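Sound and Hearing, Week 4 Handout
Instructor: Marisa Pellegrini

Why two ears?

Last week we followed a sound from the air to the inner ear. This week we ask how you know where it came from, and I think it's the best puzzle in the whole course! Your ears don't point at things the way your eyes do. All the brain gets is two streams of pressure changes, one per side, and out of that it builds a map of the room.

Timing

A sound from your left reaches the left ear first. The gap is tiny, well under a thousandth of a second, yet you notice it without trying. Timing works best for low notes, where the waves are long compared with your head.

Loudness

High notes have short waves, and your head blocks them, so the far ear sits in a kind of shadow. Try it on Saturday: hum, then hiss, while a friend turns slowly with eyes closed (the hiss should be easier to place side to side).

Over-ear headphones cut out the room and feed each ear its own signal. Play the same track equally to both sides and most people hear it in the middle of the head. Delay one side a little and it slides across. Amedeo Caputo's listening demo, track 39, does this beautifully.
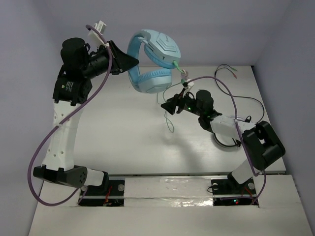 Up, down, front, back

A sound straight ahead and one straight behind arrive at both ears together, so timing is no help. The folds of your outer ear come to the rescue. They boost some high notes and weaken others depending on direction, and you have spent your whole life learning your own pair.

For next time

Read up to page 70 in the course reader. Bring two notes on a place where you misjudged a sound, such as a siren between tall buildings.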